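Robotics club: the folding project so far

The Wulero student robotics club is now in week 7 of its folding project, and attendance has held up well through January. Members work in pairs with hand-held grippers, one each, and practise handling flat things on a table top. The clips then go to the Merevon group, who train the model in the evenings.

Cloth is harder than we planned for. The first task sheet allowed 15 seconds a fold, and most pairs needed twice that. We have dropped the time limit for now and ask only that both people keep their grippers in view of each other.

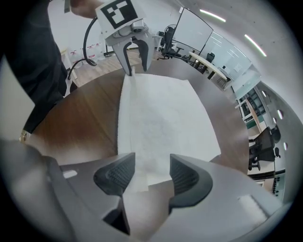

Two grippers to a table, with the marker tag facing up.
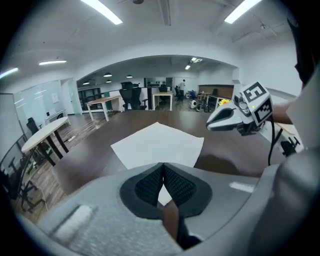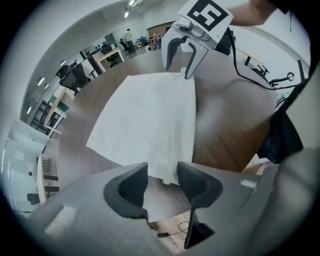 The target is 800 clean clips before the Prustari student challenge opens. A clip counts as clean if the tags stay readable and no hand touches the work. Please name your files before you leave - we lost most of an afternoon last month sorting out a folder where everything was called 'test'.

There are 2 places left in the early evening group. You don't need to have done any programming. If you would like to come along, put your name on the sheet at the Lozano building front desk and wear something with sleeves that roll up. Next month we move on to stacking.

Comments (3)

tessel_b: Can first years join or is it second year and up?

Club desk: Any year is fine.

mk_rivets: Can we have the old task sheet back up please, the link is dead.

This site uses cookies to remember your settings. Accept | Manage

Wulero Student Clubs Newsletter | Contact us | Copyright Wulero Student Clubs | Back to top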